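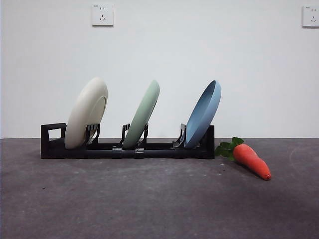
Nidia Quintero
Test cell technician, Masanja

Notes for the Hirkari talk. I wander when I'm nervous, so there's more written down than I'll say.

Hello everyone, thanks for coming back from coffee. I'm Nidia, I look after the test cell at Masanja, and I'm going to talk about a stop button that worked perfectly and a restart that didn't wait for anybody.

The job first, quickly. Plates into a rack. Cream, green, blue, left to right, one in each slot and all leaning the same way. It sounds dull and I love it! A plate is a horrible thing to hand to a robot: it's thin where you want to hold it, and it only goes home if the edge drops down between the arms of the rack. A few degrees out and you're pressing a plate against a bit of plastic. The carrot is one of our loose objects, and we have a whole tub of those.

(Leave the plates up while I talk. Don't rush this bit.)

We'd set ourselves a run of 2,000 placements with the Pliltness arm, overnight and unattended, guard door shut. Florian Vidal wrote the placing routine, Amr Ait Brahim did the daytime shifts with me, and Solène Carré signed off the cell before we started. I'm naming them with permission. They've all read these notes, and Amr has made me take out a paragraph about his handwriting.

Placement 74 was the one that went wrong. We were still there, getting it settled before going home. The arm came down with the blue plate, the edge caught the top of a holder, and the force limit tripped. Arm stopped. Red light. Exactly what we wanted. The rack had been shoved a little way along the bench, so Amr opened the door and reached in to push it back.

Opening the door should have done two jobs. It should have held the arm still, and it should have dropped the whole cell into a state where somebody has to shut the door, walk to the panel and press reset before anything can move. The first one worked. The arm stayed put for as long as the door was open.

Amr straightened the rack, stepped back and swung the door to. Then he saw that the rack still wasn't square, and he put his hand through the side gap, the one we use for the cable. And the arm went. No reset, no button, it just picked up where it had left off and carried on down.

He got a bruise across two knuckles. The plate came out of the gripper and rolled off the bench. I said a word I won't repeat with the microphone on. Then I hit the stop and we both stood there for a bit.

(Pause. Water.)

I want to be plain that the bruise was luck. The arm was running at its slow speed as we were still watching it, and in another hour we'd have turned it up and gone home.

So, what had happened. We made a list that night of everything we thought it could be, and I'd recommend doing that while you're still cross. Florian was sure it was his routine. He'd put in a retry, so that a missed placement would back off and try again, and he thought the retry had fired on its own. It hadn't. The log showed the routine sitting there waiting for permission to move, quite properly, and then getting it.

Next we blamed the door switch. I swapped it for a new one, and the arm did the same thing again, this time with the bench cleared and everyone well away from it.

It was Raphaël Delorme who found it, and he doesn't even work on the cell, he'd come in to borrow a torque driver. He asked why there was a short yellow wire across the reset terminals. And I knew why, because I'd put it there. In September I'd been commissioning the panel on my own, I was fed up with walking round to press reset every time, and I'd bridged it. Just for the afternoon! Then I went on leave, the cover went back on, and the bridge stayed in. As far as the safety controller could tell, somebody was leaning on the reset button day and night.

A good controller ought to notice that. It should want to see the button go down and come back up, and refuse if it's stuck. Ours can do it. There's a tick box for it in the Allivow setup screen and we hadn't ticked it. So that's two mistakes of mine, the wire and the box, and each of them would have been harmless if I'd got the other one right.

(If someone asks here about the side gap: yes, that as well. Come to it below.)

Solène's check didn't catch it either, and she's asked me to say so. Her sheet said "open door, confirm arm stops". It does stop. She did that and it passed. The sheet didn't say "close door, confirm arm stays stopped", so that didn't get tried. The new sheet has that line in, and it has a line for holding the reset button down while you close the door, which feels daft the first time you do it. Please try it on your own kit when you get home. It takes no time at all.

What we changed, in the order we did it. The wire came out. The box got ticked, and we tested it by jamming the button with tape. The cable gap has a brush strip and a plate over it now, so you can't get more than a fingertip through. Any temporary wire in our panels is bright pink with a tag on it, and the panel cover doesn't go back on until the tags are all hanging on the hook by the door. I bought the pink wire myself and I'm quite proud of it.

We also fixed the rack down, which I should have mentioned first really, as a rack that can't slide is a rack you don't need to reach in and straighten. Florian has changed the approach too. The plate comes in a touch higher and feels for the slot before it commits, and if it meets something hard it backs off and waits for a person. He took the automatic retry out altogether. I argued to keep it and lost, and I still think there's a safe way of having one, so grab me at lunch if you've done it.

We restarted the count from nothing. I was asked whether the first placements could be carried over and I said no, different cell, different rules.

Amr's hand is fine, by the way. People always ask him.

Questions, and then I'm supposed to hand over to the next speaker and give back the clicker.

Nidia Quintero, Masanja test cell | Copyright Masanja, 26/12/2020 | Contact the speaker | Back to top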